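Kikent opens household task library to outside labs

Robot training company Kikent will open its library of household demonstrations to universities and small robotics firms in December, the company announced today. The library, called Waditz, holds 583 hours of recordings in which people guide robot arms through everyday jobs such as sorting, wiping, folding and putting things away.

All of the recordings were made in furnished rooms at the company's Kershaw site. Operators either move the arm directly by hand or steer it from a separate control station, depending on the task. The arm's joint positions, the state of the gripper and the video from each camera are saved together, so that a lab can use them to train a control policy without having to line the files up first.

"Labs kept asking us for the same thing, which was more ordinary housework recorded by people who know how to drive the arm," said Siwan Ruddock, chief executive of Kikent. "A lot of groups have an arm and a good idea, and then they spend most of a year collecting data. We would like them to spend less of it that way."

The first release covers more than 300 tasks. Many of them are pick-and-place jobs with soft items, including socks, dishcloths and gloves. Soft items change shape when they are gripped, and operators often have to adjust their approach from one attempt to the next. Tasks are recorded on counters and tables that have other household objects on them.
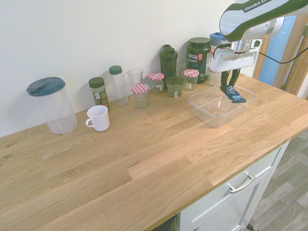

A Franka arm holds a striped sock over a clear plastic container on a kitchen counter.

Failed attempts are part of the release. When an operator drops an item, misses a grasp or has to start over, the recording is kept and labeled. Users can filter these recordings out or train on them separately.

Carol Fothergill, who leads the operator team at Kershaw, said new operators train for 3 weeks before their recordings are accepted. They begin with hand guiding, where they hold the arm and feel its weight and limits, and move on to remote control after that.

"When you guide it by hand, you learn quickly where the elbow wants to go," Fothergill said. "At the station you have to judge depth from the camera views, and people tend to come in too high over the object. It takes practice. We ask them to move at a steady pace and not to fuss with the item once it is in the gripper."

Each task comes with a short written instruction, a list of the objects used and notes on how the starting layout was varied. Operators do not follow a fixed path. They are told where the item should end up and choose the grasp themselves.

Kikent developed the recording software with Brustard, which also makes the control stations used at the site. Brustard will sell the station separately to labs that want to add their own demonstrations in the same file format. Labs that already have other remote control equipment can use a free conversion tool supplied with the library.

Access to Waditz will be free for teaching and academic research. Commercial users will pay a yearly fee based on company size. Applications will be handled through the Kikent website, and approved users will receive download instructions by email. The company plans to add new recordings 2 times a year, with laundry and dishwashing tasks next on the schedule.

About Kikent
Kikent records and licenses robot demonstrations for research and product development. Its operators and recording rooms are based at Kershaw.

Media contact
Kikent press office, Kershaw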